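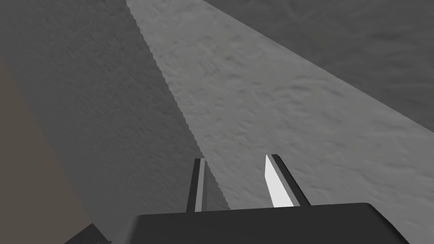 **Wo ist die Ausstellung mit der Sammlung Hyvönen zu sehen, und was kostet der Eintritt?**

Die Ausstellung wird ab Juni im Museum Trirnside gezeigt, und zwar in den beiden großen Räumen im Erdgeschoss sowie im ehemaligen Lesesaal. Der Eintritt ist für alle Besucherinnen und Besucher frei, auch an den Abenden mit Führung.

# Museum Trirnside zeigt Buchmalerei und frühe Drucke aus der Sammlung Hyvönen

**Pressemitteilung, 15.03.2019**

Mit großer Freude und, wie wir gern zugeben, auch mit ein wenig Herzklopfen kündigt das Museum Trirnside seine bislang umfangreichste Ausstellung zur Buchkunst des späten Mittelalters und der frühen Neuzeit an. Unter dem Titel »Zwischen den Zeilen. Bücher aus der Sammlung Hyvönen« werden ab Juni 200 Handschriften, Einzelblätter und frühe Drucke gezeigt, von denen der größte Teil noch nie öffentlich zu sehen war. Ermöglicht wird das Vorhaben durch eine Förderung der Bellix-Stiftung, die bereits die Restaurierung mehrerer Bände getragen hat, sowie durch die Unterstützung der Vamach-Kulturförderung, die den Druck des Katalogs und das gesamte Begleitprogramm übernimmt.

Die Familie Hyvönen hat über drei Generationen hinweg gesammelt, und zwar mit einer Geduld, die man den Stücken bis heute anmerkt. Den Anfang machte ein kleines Stundenbuch in einem abgegriffenen Ledereinband, das auf einer Auktion kaum Beachtung fand und das die Großmutter der heutigen Eigentümer vor allem wegen der Ranken am Blattrand erwarb. Aus diesem einen Band wurde im Laufe der Jahrzehnte eine Bibliothek von 3000 Titeln, zu der neben liturgischen Büchern auch Kräuterbücher, Kalender, Rechtstexte und eine hübsche Reihe von Schreibmeisterbüchern gehören. Das Stundenbuch liegt in der Ausstellung gleich in der ersten Vitrine, und wir möchten allen, die uns besuchen, ans Herz legen, sich dort ruhig ein paar Minuten Zeit zu nehmen.

Kuratiert wird die Ausstellung von Iida Manninen, die die Sammlung seit Langem kennt und die Auswahl gemeinsam mit der Familie getroffen hat. »Ich habe als Studentin zum ersten Mal eines dieser Kräuterbücher in den Händen gehalten und war am Abend immer noch dabei, die Randnotizen zu entziffern«, erzählt sie. »Jemand hatte neben den Salbei geschrieben, dass er gegen den Husten des Nachbarn nichts genützt habe. Solche Stellen haben mich bei der Auswahl immer wieder aufgehalten, und ich hoffe sehr, dass es den Gästen in Trirnside genauso gehen wird.«

## Elf Kapitel, ein Rundgang

Der Rundgang gliedert sich in 11 Kapitel, die weniger der Chronologie folgen als dem Gebrauch der Bücher. Es geht um das Beten und das Rechnen, um Reisen und Rezepte, um das Lernen der Buchstaben und um das Verleihen und Nichtzurückbekommen von Büchern – ein Thema, das offenbar schon im 15. Jahrhundert die Gemüter bewegte, wie mehrere recht deutliche Besitzvermerke belegen. Ein eigenes Kapitel ist den Werkstoffen gewidmet. Dort werden Pergament, Papier, Pigmente und Blattgold erläutert, und an zwei Tischen dürfen Materialproben angefasst werden.

Besonders am Herzen liegt uns das Kapitel über die Fehler. Verschriebene Wörter, vergessene Zeilen, am Rand nachgetragene Verse und ein Initialbuchstabe, der schlicht der falsche ist: Die Schreiberinnen und Schreiber jener Zeit haben gearbeitet, wie Menschen eben arbeiten, und ihre Korrekturen erzählen oft mehr über den Alltag in der Schreibstube als die prächtigste Goldseite. Eine kleine Hörstation lässt einige der überlieferten Schreibersprüche in deutscher Übersetzung erklingen, darunter Klagen über kalte Finger, schlechte Tinte und einen zu früh endenden Nachmittag.

Da die empfindlichen Blätter nur begrenzt dem Licht ausgesetzt werden dürfen, werden einzelne Handschriften während der Laufzeit umgeblättert oder ausgetauscht. Wer ein zweites Mal kommt, wird also manches neu entdecken. Die Beleuchtung in den Räumen ist entsprechend gedämpft, und wir bitten herzlich darum, beim Fotografieren auf den Blitz zu verzichten. Lupen liegen an der Kasse bereit und können kostenlos ausgeliehen werden.

## Begleitprogramm und Katalog

Zur Ausstellung erscheint ein reich bebilderter Katalog mit Beiträgen zur Geschichte der Sammlung, zur Restaurierung und zu ausgewählten Einzelstücken. Er wird im Museumsladen erhältlich sein und kann auch schriftlich bestellt werden. Das Begleitprogramm umfasst Führungen für Einzelgäste und Gruppen, Schreibkurse mit Feder und Eisengallustinte, eine Vortragsreihe sowie Vormittage für Schulklassen, an denen gefaltet, geheftet und ausgemalt wird. Für die Schreibkurse wird um Anmeldung gebeten, denn die Plätze im Werkraum sind begrenzt – und die Erfahrung der letzten Jahre lehrt, dass sie schnell vergeben sind.

Parallel zur Ausstellung stellt das Museum eine Auswahl der gezeigten Bücher auf seiner Internetseite vor, mit kurzen Texten, Transkriptionen und Hinweisen auf verwandte Bestände in anderen Häusern. Die Seiten werden zur Eröffnung freigeschaltet und danach Schritt für Schritt ergänzt. Anregungen und Hinweise, gerade auch zu noch nicht gedeuteten Besitzvermerken, nehmen wir mit großem Dank entgegen.

Unser Dank gilt der Familie Hyvönen, die sich für die Dauer der Ausstellung von so vielen vertrauten Bänden trennt, der Bellix-Stiftung und der Vamach-Kulturförderung für ihre großzügige und immer freundliche Begleitung sowie den privaten Spenderinnen und Spendern, mit deren Hilfe die neuen Klimavitrinen angeschafft werden konnten. Ebenso danken wir den Kolleginnen und Kollegen aus der Restaurierung, die in den vergangenen Monaten manchen Buchrücken gefestigt und manches lose Blatt gesichert haben.

## Hinweise für die Presse

Redaktionen sind herzlich eingeladen, die Ausstellung vor der Eröffnung in einem gemeinsamen Rundgang mit Iida Manninen kennenzulernen. Der Termin wird rechtzeitig mitgeteilt; eine formlose Anmeldung bei der Pressestelle des Museums genügt. Interviews mit der Kuratorin und mit Mitgliedern der Familie Hyvönen können auf Anfrage vereinbart werden. Der Abdruck dieser Mitteilung ist honorarfrei, um ein Belegexemplar wird gebeten.

Das Museum Trirnside ist stufenlos zugänglich. Sitzgelegenheiten gibt es in allen Ausstellungsräumen, und die Saaltexte liegen auch in Großdruck und in Leichter Sprache aus.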